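The basket carriers

Bimla Solanki has been putting vegetables into other people's baskets for 18 years. She picks online orders at the Beravar supermarket, walking the aisles before the doors open with a list on her wrist and a trolley in front of her. In March her manager told the team that some of the carrying would be passed to robots. The word he used was "freed". They would be freed for better work.

She asked what the better work was. She is still waiting to hear.

The machines come from Rokance, a firm that sells hard and talks fast. Its brochure promises 400 baskets a shift and shows a smiling picker with her arms folded. I have visited a fair number of warehouses and shops where I was promised something similar, and I have learned to ask who picks things up when they fall on the floor. At Beravar the answer is Bimla, or one of the 2 colleagues who share her mornings.

Rokance trains its arms and its customers' staff in a carpeted room fitted out like a corner of a shop, with a produce rack and imitation veg. Pickers are sent there for a day to learn how to work beside the thing.
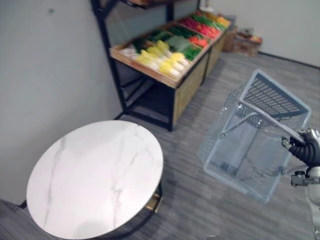 A robot arm grips a shopping basket by its handle near the produce rack.

The carrots in a real shop are wet, and they do not stay where you put them. "A cabbage can be rotten underneath and lovely on top," says Solanki. "I turn it over. Who is going to turn it over?" The Rokance trainer told her that checking quality would remain a human task. So would dealing with complaints, bagging eggs and clearing a blocked aisle.

What has changed so far is the pace. A picker used to walk to the packing bench and back, and have a word with whoever was there. Now the bench comes up as a number on a screen, and the gap between one order and the next has gone. Backs may well be better for it. Solanki says hers is, and she says it without being pressed. She also says that she goes whole mornings without speaking to anyone.

Her pay is the same. The rota is thinner, and when two people left in the summer their jobs were not advertised. Beravar says there have been no redundancies, a careful sentence that leaves room for a good deal.

A rival system from Chettiar is to be tried next, at the Arnard branch. Solanki has been asked to help train the staff there. She has said yes, on the condition that somebody puts in writing what she will be doing afterwards.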